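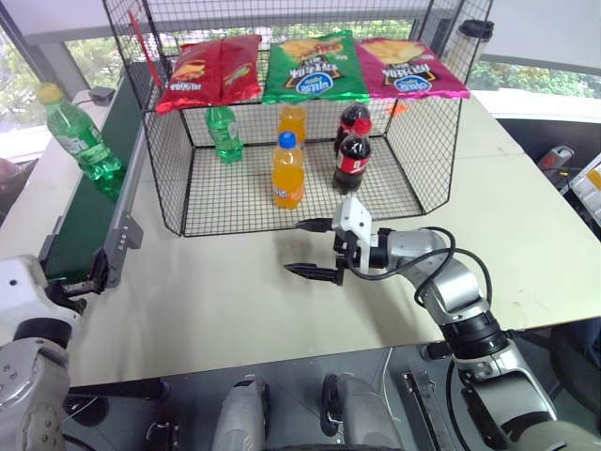

Subject: Re: [drundlow-chess] April rapid at Doherty Street

On the evening before last, Zillis wrote:

> Two questions about the April rapid. The notice says six rounds but
> the schedule only has room for five if we break at noon. Also, are
> we still using the old Ometti clocks? Mine lost its delay setting
> twice last season and I had to claim a draw on it.
>
> I can bring a spare set and a board if that helps.

Thanks for catching this. The schedule was left over from last year, when we played five. It is six rounds this time. Here are the arrangements as they stand.

1. Rounds

Round one starts at 9:30 a.m. The time control is 17 minutes with a 3 second delay. I know that is an odd number, but it lets us fit the last round in before the building closes. Pairings go up on the wall by the door and by email. If you need a half-point bye, ask before round three is paired.

2. Clocks

The Ometti clocks are retired. We have enough of the newer ones for the top boards, and everyone else should bring their own. Please check the delay before you sit down — the arbiter will not adjust a clock once the game has started unless both players agree. Zillis, yes, please bring the spare set.

3. Food

Lunch is on your own. Chips and bottled soda will be out all day, and there is a deli on the corner. No food at the boards, only drinks with a cap on.
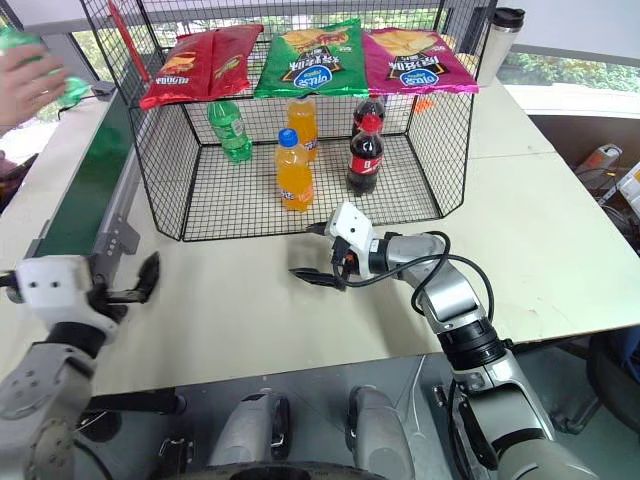
4. Getting in

Use the side entrance on Doherty Street. The door code is 3648 and works until the last round is over. Parking behind the building is for tenants only.

5. Entries

Send me your name, rating and any bye requests. Players without a rating are paired as 1200 for the first two rounds and by score after that. Juniors need an adult in the building for the whole event.

Aisling Dolan
Drundlow Chess Club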